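Hauswirtschaft > Kursunterlagen > Wohnräume pflegen

Suchbegriff eingeben Suchen

Handout 2: Sitzecke und Textilien
Kursleitung: Sheila Cheetham, Lernwerkstatt Trirkside

Im ersten Teil ging es um Küche und Flur. Heute geht es um die Sitzecke: Polster, Kissen, liegen gebliebene Kleidung und den Boden davor.
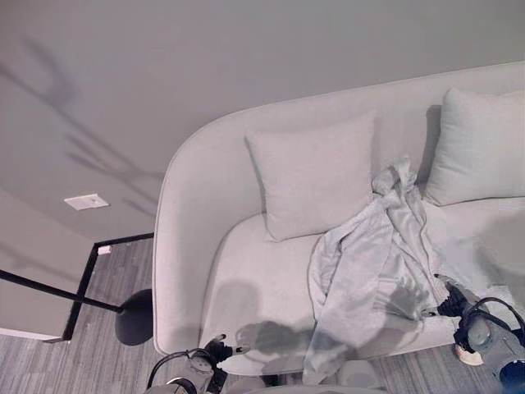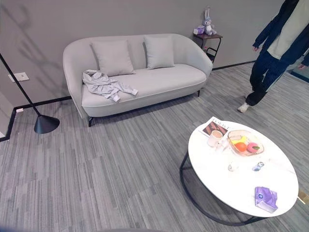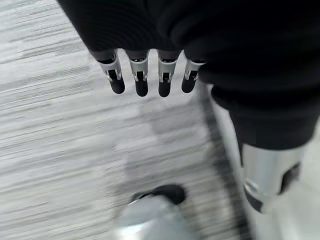 Abb. 1–3: Helles Sofa mit Textil auf der Sitzfläche (1, 2), gestreifter Teppichboden (3)

Reihenfolge
Immer von oben nach unten arbeiten. Zuerst lose Textilien vom Polster nehmen, dann die Kissen, danach die Sitzfläche, zuletzt der Boden. Für eine Sitzecke dieser Größe sind 10 Minuten angesetzt.

Textilien
Kleidungsstücke an den Schultern fassen und einmal ausschütteln. Taschen prüfen. Getragenes kommt in die Wäsche, Sauberes wird gefaltet. Kinderteile mit angesetzten Beinen (Strampler, Einteiler) längs zur Hälfte legen, Ärmel nach innen, dann die Beine hochschlagen. Decken auf Sitzbreite falten.

Kissen und Bezug
Kissen an den Seiten aufschütteln und an die Rückenlehne stellen. Bei runden Lehnen nicht in die Rundung drücken, sie rutschen sonst nach vorn. Hellgraue Bezüge mit der Polsterdüse in einer Richtung absaugen. Flecken nur tupfen. Pflegeetikett lesen, meist unter dem Sitz.

Beistelltisch und Boden
Gegenstände abnehmen, Platte wischen, alles zurückstellen. Teppichfliesen in zwei Richtungen saugen, an den Nähten langsamer. Unter dem Sofa und am Lampenfuß nicht vergessen.

Aufgabe bis zum nächsten Mal: Jurwood-Arbeitsheft, Seite 27, schriftlich.

Zuletzt aktualisiert: Mittwoch, 9. August 2023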